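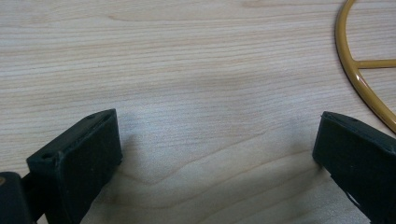 So I've gone and done it, I've signed up for a whole leap year of writing one page by hand every single day. 366 pages! I'm up to page 40 and my handwriting has somehow got worse, which I didn't think was possible after fifteen years of typing for a living.

It started in January, when I was clearing out the spare room and found the diary I kept when I was eleven. Most of it is weather and what we had for tea (sausages, overwhelmingly), plus one very angry entry about a netball carnival that I still feel in my bones. I sat on the carpet and read the lot. I can't remember a thing about most of last year, but I now know precisely what colour my togs were that summer, and that I thought the neighbours' dog was a genius.

So, a page a day. I bought a fat notebook from Bermúdez, the little stationery place next to the fruit shop, and I'm using a Drustell pen that cost me 30 dollars, a ridiculous amount for something I'll definitely leave on a train. It's lovely though. It makes a tiny scratchy noise, like a mouse going through a cereal box.

My rules, such as they are:

One page, no more, even if I'm on a roll.
No rereading until the end of the month.
If I miss a day I write "missed it" and move on, no catching up.

That last one I've broken twice already. I spent a long weekend at Jelcombe with no lamp and a head cold, and came home and wrote three pages in one sitting, all of them lies. Well, not lies, but I'd forgotten everything apart from the pies and the wind, so there's a lot about pies and wind.

Mornings don't work for me at all. I tried six o'clock for the first week because everyone who writes about this stuff swears by it, and those pages are mostly me complaining that it's six o'clock. After dinner is much better. I make a cuppa, put on the Zanumari record I've nearly worn through (side two, the slow side) and by the time it clicks off I'm usually done, or near enough.

A page comes out at 400 words if I write small and a good bit less if I've had a wine. I did wonder whether I'd run out of things to say, but yesterday I filled the entire thing with my feelings about the new roundabout, and I've still got more. The signs! Who approved those signs?

Anyway, if anyone else is doing a daily page, tell me what you do when you're away from home. I'm off camping at Easter and I don't fancy balancing the fat notebook on my knees in a tent. I'm thinking of taking a skinny one and gluing the pages in later, if I can find the glue.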